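Part-Time Toy Tester Families Wanted – Plelter Play Library

The Plelter Play Library lends toys, puzzles and building sets to families across the county. We have more than 3000 items on our shelves and add new ones every month. Before a new set goes out on loan, we like to know how it holds up in a real home.

We are looking for 98 households with at least one child between the ages of 4 and 10. Each household will borrow one set at a time, keep it for two weeks and fill out a short form when it comes back. The trial runs through June.

You don't need any background in teaching or child care. We want to hear about ordinary use: how long the pieces held a child's attention, whether the instructions made sense, and how hard it was to put everything away. If a piece breaks or goes missing, write it down. You will not be charged.

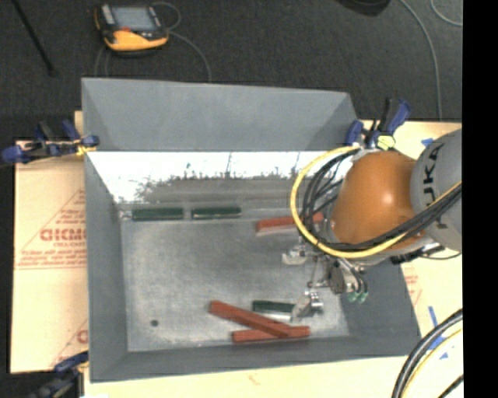 Sets are picked up and returned at our Zastness Road desk on Tuesday evenings or Saturday mornings. Please plan on one visit every two weeks. We can't ship sets, and we can't hold them past the return date, so let us know early if you will be out of town.

Households that finish the full trial get a free one-year library membership and a $300 entry in our end-of-trial drawing. Only one drawing prize will be given out.

To apply, send us an email with your name, the ages of your children and the best evening to reach you. Tell us if anyone at home has allergies to wool, latex or wood finishes. Pets are fine – just mention them on the form.

Applications are read in the order they come in. Hamisi Kirui will call each household before the first pickup to go over the loan agreement, and you can ask him about the forms then.

4 comments | 12 shares

© Plelter Play Library | Contact us | Back to top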